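**Re: Flattening a warped cover – what finally worked for me**

**filtcombe_binder** wrote:
Okay, I'm so excited about this one! I picked up a fat old Kusemard atlas at a library sale (800 pages, 2 dollars!!) and the front board was curling up like a potato chip. I left it under weights for 3 weeks, with a sheet of blotting paper inside the cover, and now it lies flat. I keep walking past the shelf just to look at it.

**Svyatoslav Lytvynenko** wrote:
Nice save! What did you use for weight? I've got a 400-page cookbook with the same problem and bricks feel risky.

**filtcombe_binder** wrote:
Two bricks wrapped in old T-shirts, with a cutting board underneath to spread the load. Before that goes on I like to press down by hand and feel where the board is fighting me. Gloves help a lot if the cover is shiny – no fingerprints.
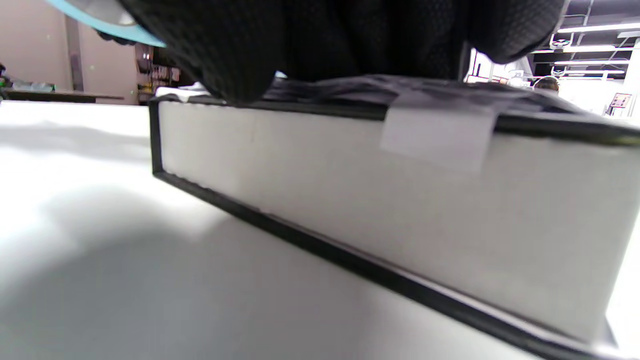 *Gloved hand pressing down on the top, white tab folded over the edge.*

**I-hsuan Chiang** wrote:
Love the result, but I don't agree about knit gloves. They snag on anything with a rough corner, and you lose the feel of the paper. Clean, dry hands for me, every time.

**filtcombe_binder** wrote:
Fair on the pages! I take them off for turning pages. For a glossy cover I'm sticking with them, though.

**Ouazzani_shelf** wrote:
Team bare hands here too. Question about that little white tab: would you leave one on while pressing? I had a label leave a dent in a soft cover once and it never came out.

**I-hsuan Chiang** wrote:
Depends on the cover. On a hard one I'd leave it alone. Peeling can do more harm than a small dent.

**Svyatoslav Lytvynenko** wrote:
Cookbook is under the cutting board as of tonight. Will report back!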